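Notes from the Spring Swap Meet

The May swap meet opened at 6 in the morning, which is a cruel hour for people who had been up until two putting a carburetor back together. Alina Tănase drove in from Wollau with the heater stuck on full and all four windows down, and parked next to the coffee truck as if by accident.

We had 179 cars on the field, a club record, and 12 of them left on a trailer. That's a better ratio than last year. Best in Show went to Glykeria Deligiannis for her cream wagon, which she has been "nearly done" with for as long as I've been writing this newsletter. She is still nearly done. The dash clock doesn't work.

Hajnalka Veres paid $40 for a box of trim clips and found out at home that she had sold the same box at the fall meet for 15. She says they've been well looked after. 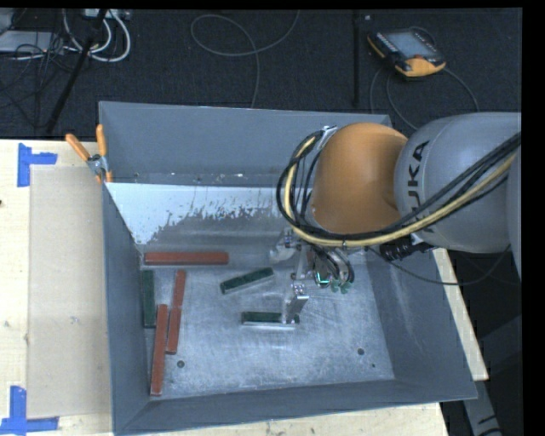 The cruise down to Camacho was supposed to leave at noon and left when Asnakech Negash found her keys. It's a nice road once you get past the gravel - less nice if you're behind the wagon, which burns a little oil on the hills. Lunch was pie.

Dues are still payable to Zsófia Fekete, who takes cash or checks and no longer takes wheel covers.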